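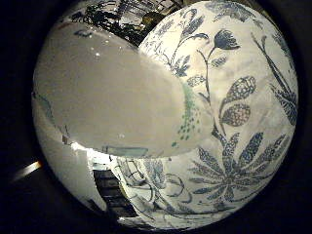 4.2 How candidates answered questions about belief

We coded 161 broadcast interviews in which a candidate for public office was asked directly about religious faith. Two coders, Declercq and Gunawardena, worked from the full transcripts and did not see each other's sheets until August. Where they disagreed, Mottram read the passage and settled the code.

Most candidates answered the question in general terms and moved on to policy within a few sentences. A smaller group named a church or a practice, usually when the interviewer had already mentioned one. Questions about scripture drew shorter replies than questions about prayer, and candidates often repeated the interviewer's own wording before adding a qualification of their own. We coded this as "echoed" even when the qualification changed the sense of the reply.

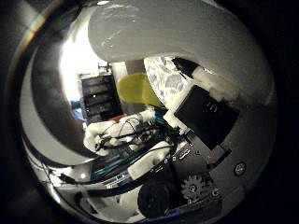
Figure 2. Pale rounded finger with black servo housing and toothed gear.

In 12 interviews the question was put a second time after an unclear answer. The second reply was coded separately. Kneath (E.) has argued that such repeats should be left out, as they tell us more about the interviewer than the candidate. We kept them, but the totals in the next section are given both with and without them.

Radio and television interviews were coded in the same way. Phone-in programmes were not included, because the question often came from a listener and could not be matched to a prepared script.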